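Visit report: Cidero workshop, bench cell 2
20 October 2024

Lowri Mathias and I went to the Cidero workshop to see how they keep their two-arm bench cell in working order. Our own cell at Prukilard has a similar layout and has been giving us trouble with drift at the left wrist. Eifion Owen, who maintains the cell, gave us the morning.

Layout. The two arms work from opposite sides of a plain white table, with a light gray wall behind. The left arm carries a multi-fingered hand and the right a parallel-jaw gripper. Owen's view is that mixed tooling costs more in upkeep than it does in programming. The two tools have separate spares, separate calibration files and separate failure habits, and the log is kept in two columns for that reason.

Daily check. With power off, the wrist screws are checked with a torque driver and the finger joints are moved by hand to feel for grit. Power comes on with both arms clear of the table, and the wrist indicators are read before any motion is allowed. Each arm then runs to its home pose 5 times. If the last pose differs from the first by more than the set limit, the cell stays down until the joint has been found.

Handling check. After homing, the cell runs a short job with pens and a paper cup. Owen likes the paper cup because it shifts or dents under very little force, so a bad approach shows up at once. A steel cup was used until April and hid a bent gripper finger for most of a week. Pens are a fair test for the hand: narrow, smooth, and easy to lose if one finger closes late.

Wear. The finger tendons in the hand are changed every 300 hours, whatever their condition. The gripper is left alone until the jaws show play. The log stood at 1,232 hours when we looked, and the only unplanned stop we found in it was a chafed cable behind the left wrist. Emrys Hopkin rerouted it with a longer loop and a Gundlow clamp, and it has not come back. We asked for the clamp part number and have it.

Lighting. The lamps throw gray shadows of both arms over the table. Cidero has kept them as they are and repeats the camera calibration whenever a lamp is changed. Mathias thought a diffuser would be simpler. Owen did not agree, and we did not settle it.

Open points for us: compare our cable loop with theirs, start a separate log column for each tool, and replace the steel cup in our own handling check. Myfanwy Bowen has the torque values and will add them to the maintenance sheet.

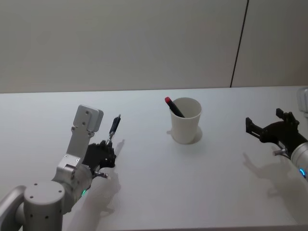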